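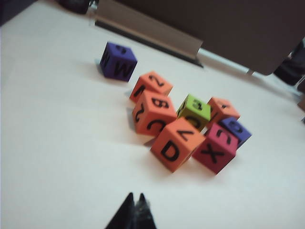

Families wanted for a study of reading in two languages

Enent is a small research office in Sturkstead. We study how children learn to read when the family speaks one language at home and the school teaches in another. For our new study we are looking for 24 families who would like to take part from January.

Who can take part

Your child is between four and six years old and does not yet read whole sentences alone. At least one adult in the home speaks with the child every day in a language other than English. It can be any language, also one that has no school books or is rarely written down. It does not matter if your own English is good or not so good. Brothers and sisters may take part together if both are in the right age.

What we ask from you

The study lasts five months. Once a month you come with your child to our rooms on Kütt Lane, above the bakery. One visit takes less than an hour. The child plays letter and number games with one of our team, listens to a short story and tells it back in the language he or she prefers. You stay in the same room the whole time and may stop the visit whenever you wish.

Between the visits we ask you to keep a small diary of what you read together – picture books, shop signs, messages from grandparents, everything counts. You may write it in your own language. Please do not start to read more only for our sake, we would like to see your usual weeks.

What you receive

Each family receives 300 pounds, paid in two parts, the first after the second visit. We also pay the bus fare in both directions. At the end you get a short written report about your child's progress and two picture books to keep.

About your data

Recordings of the voice are kept under a number, without the name. They are stored by our partner Grindico and deleted when the study is finished. You can leave the study at any time and you keep the money already paid.

How to apply

Please fill in the form at our front desk or ask us to send it by post. The form exists in nine languages. We need it back before the end of November, and we answer every family in December, also those we cannot take this time. The desk is open until 5.30 pm, and there is a lift at the back entrance for pushchairs.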